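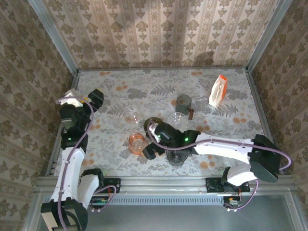 Ticket 266 was opened by the Plellness analysis desk on 9 June 2025 and concerns the quarterly efficiency index for food industry enterprises. The index for the Caputo bakery group rose by a wide margin in one quarter, while output, sales and staff costs in the same report were nearly flat. The requester asked whether the source data or the calculation was at fault. 

Priority: Normal
Assigned to: Elie Rawashdeh, Reporting Support
Module: Collutance, comparative analysis

Steps taken

1. The source tables for Caputo were compared with the signed statements. All 84 lines agreed. No error was found in the data as entered.

2. The index was run again with the November settings. The result returned to its earlier level. The fault was therefore placed in the settings and the source data was ruled out.

3. The list of indicators was reviewed. The current list holds 127 indicators, and several of them measure the same thing under different names. Return on sales appears three times – once by product line, once by plant and once for the group. Each entry carried full weight.

4. The Lukari dairy group was tested under the same list. A smaller increase of the same kind was seen.

Cause

When the list was extended, the weights were not recalculated. Profit indicators were counted more than once, and a modest change in margin moved the whole index.

Action

Duplicate indicators have been placed in one group with a single shared weight. The Caputo and Lukari reports have been reissued. Users who saved a local copy of the old list should delete it and load the list again from the shared folder.

Open item

The requester also asked that the report show which indicator caused a given change. The module does not offer this at present. The request has been passed to the development team under a separate ticket.

Status: Resolved, pending confirmation by requester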